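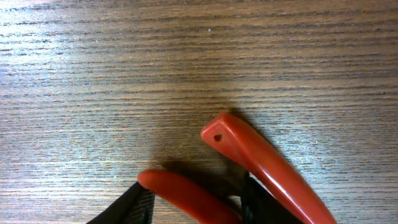 Wood grain

Wood grain is the direction, arrangement and appearance of the fibres in a piece of wood. The word is used in several senses. A joiner who speaks of working "with the grain" means the direction in which the fibres run, while a furniture buyer who asks for a strong grain usually means the pattern of light and dark lines on the surface. Botanists tend to keep the two apart and call the second one figure.

Formation

In places with a marked cold or dry season, a tree adds one layer of new wood under its bark each year. Growth early in the season is quick and produces thin-walled cells, known as earlywood. Later growth is slower and denser. The contrast between the two gives the rings seen on a stump and the lines seen on a board. Many tropical trees grow all year and show faint rings or none at all — their stripes, where they have them, often come from fibres that lean one way and then the other in successive layers.

Effect of sawing

The same log gives very different boards depending on how it is cut.

Plain-sawn boards are cut at a shallow angle to the rings. They show arches and loops along the middle of the face and tend to cup as they dry.

Quarter-sawn boards are cut with the rings close to upright. The lines run nearly straight from end to end, and in oak the rays appear as pale flecks. More of the log is wasted, and the boards cost more.

Rift-sawn boards fall between the two and have plain, straight lines on all four sides, so they are often chosen for table legs.

Types of grain

Straight grain runs parallel to the length of the board and is the easiest to plane. Spiral grain winds around the trunk and makes a weak beam. Interlocked grain changes direction from layer to layer and tears easily under a blade. Wavy grain gives bands that seem to shift as the light moves across them.

Finishing

Sanding across the grain leaves scratches that show up once stain or oil is applied. Open-pored woods such as ash and oak are sometimes filled before varnishing to give a level surface. A glossy coat reflects more light and can hide the pattern when seen from a low angle, while oil and wax leave it easier to see.

Collections

Reference sets of cut and labelled samples are kept for naming unknown timbers. The Castaño collection, begun by Hernán Palomino and later arranged by Indira Kurup, holds 3,721 samples, of which 2,399 have been cut on all three faces. A further 422 are known only from veneer. Lizeth Taipe's handlist of the collection was last revised on September 14, 2025.

See also

Dendrochronology
Figure (wood)
Knot (wood)
Veneer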